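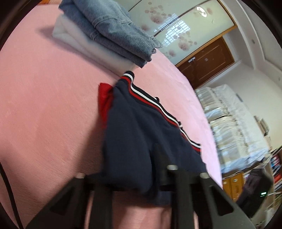
Gallunach: Household Textile Handling
Progress report to the Vergara Fund, reporting period 2
Prepared by Gisela Lucero, Reradau, with contributions from Telma Gaete, Uriel Ibarra and Ľubica Gajdoš

Status

Demonstration recording is complete for this period. Machine trials are complete for the bed-folding task and have not started for the wardrobe task. The wardrobe task has moved to the next period at the request of Florencia Bravo, and the revised schedule was accepted by the Fund in May. Spending is within the approved budget for staff and over it for gripper parts. The overrun is covered under Budget.

The question put to us in the grant agreement was whether a machine can clear a bed of mixed laundry in an ordinary home, working from what people show it, without the room being rearranged first. For flat and rectangular items the answer at the end of this period is a qualified yes. For knitwear, and for any garment with a loose attachment, it is no.

Demonstrations

Operators recorded 627 usable demonstrations with the hand-held gripper. A demonstration is one item, from first contact to release on the stack. Recordings with a dropped item were kept if the operator recovered the item without using a bare hand. Recordings with lost tracking were discarded.

All recording was done in occupied homes in and near Clellthorpe. Residents were asked to leave the room as it was. Bedding was not changed to a neutral color, and we did not cover glass or mirrors. A typical item in the set is a navy knitted garment with a red, white and navy striped trim, lifted from a pink bed sheet, with a pair of jeans already folded on the stack behind it. Glossy wardrobe doors in the same room reflect both the ceiling light and the window. The current software has to cope with that kind of background, and in the first period it did so poorly.

Operators were told to work at their own pace and to fold as they would at home. This produced more variety than the protocol anticipated. Jeans were folded in at least three ways, and two operators changed method partway through a session. Ľubica Gajdoš reviewed the recordings and recommended keeping all methods in the training set, with the method recorded as a label. We followed the recommendation.

Machine trials

The trial arm was given 100 items at the Clellthorpe site, one at a time, placed on a made bed by a member of staff who did not know which version of the software was running. Each item was attempted once. An attempt counted as complete if the item ended on the stack, folded, with no part hanging past the edge of the bed. Staff did not touch the item during an attempt.

Towels and pillowcases were completed reliably. The few failures were grasps that picked up the bed sheet along with the item. The same fault appeared in the first period and was then the most common one. The change in fingertip angle described below has reduced it.

Jeans and other heavy woven trousers were completed in most attempts. The machine is slow at this. It tends to regrasp the waistband several times before the first fold, and the person timing the trials could usually have folded the rest of the basket in the same period. Fold quality, once reached, is acceptable.

T-shirts were mixed. Items placed face down with both sleeves visible were handled well. Items placed in a heap were often lifted by a sleeve, shaken, put down and lifted by the same sleeve again until the attempt timed out.

Knitwear was the weakest group. A knitted garment stretches under its own weight when lifted from one point, and its outline in the air says little about where the shoulders are. The machine lifts it without difficulty and then has no good estimate of what it is holding. Human operators deal with this by letting the lower part rest on the bed while they look for an edge. A contrasting trim helps them. In the recordings they move toward a striped collar or hem almost at once, and the model has begun to do the same, with the side effect that it now also moves toward stripes printed in the middle of a garment.

Garments with ties, bows or belts failed more often than plain ones of the same material. The loose part folds behind the main body, is treated as part of the background, and is then trapped under a finger on release.

In total, 22 of the 100 attempts needed to be stopped by the supervisor for safety or to protect the item. The remaining failures ran to the time limit. No item was torn. One cardigan lost a button and was replaced at project cost.

Hardware

Uriel Ibarra reworked the fingers twice during the period. The present version has a shallower contact angle and a softer pad at the tip. It slides over a brushed cotton sheet more easily than the first version and catches less of the pile. The drawback is a weaker hold on thick seams. Denim folded over on itself can still spring out of the grip.

Cable routing on the hand-held unit remains unsatisfactory. The cable can drag across the bed and move small items such as socks. Operators learned to hold it clear with the free arm, but this changes their posture, and we would prefer not to have it in the data. A shorter lead with a strain relief is being tested.

The arm itself needed one unplanned repair, to a wrist joint, and was out of use for a week.

Perception

Reflections were the largest single source of error at the start of the period. A window reflected in a glossy door was repeatedly taken for a real opening, and the planner would refuse to move the arm in that direction. Telma Gaete replaced the room model with one that covers only the bed surface and a margin above it. The refusals stopped. The cost is that the machine now knows nothing about objects beside the bed, and a person has to confirm that the area is clear before each run. This is acceptable for trials. It would not be acceptable in a product.

Color contrast between item and bedding mattered less than expected. White items on white sheets remain difficult, but a strong bedding color caused no measurable problem.

Comparison with a person

The Fund asked for a plain statement on labor saved. At present there is none. An arm working at trial speed needs a supervisor in the room, and the supervisor could fold the laundry sooner alone. The case for continuing rests on households where a resident cannot fold but can supervise, for example a person with limited use of one hand. Two such households have agreed to take part in the next period.

We do not expect to meet the original target for knitwear by the end of the grant. We propose to replace it with a narrower one: the machine sets knitwear aside, flat and undamaged, for a person to fold. Florencia Bravo has a draft of the revised wording.

Budget

Parts for the gripper exceeded the approved line on account of the second redesign. We request that the difference be moved from travel, which was underspent after recording sites were kept close to Clellthorpe. No change to the total is requested. Staff costs are as planned.

Next period

Recording of hanging tasks at the wardrobe, including sliding doors.
Repeat of the bed-folding trials with the revised fingers and the shorter cable.
Separate labels for ties, bows and belts in the existing recordings, to be done by Ľubica Gajdoš.
Supervised trials in the two additional households, subject to consent forms.
Decision on the knitwear target.

The next project call with the Fund is on Thursday. Trial logs and the parts invoice will be sent to Florencia Bravo before then.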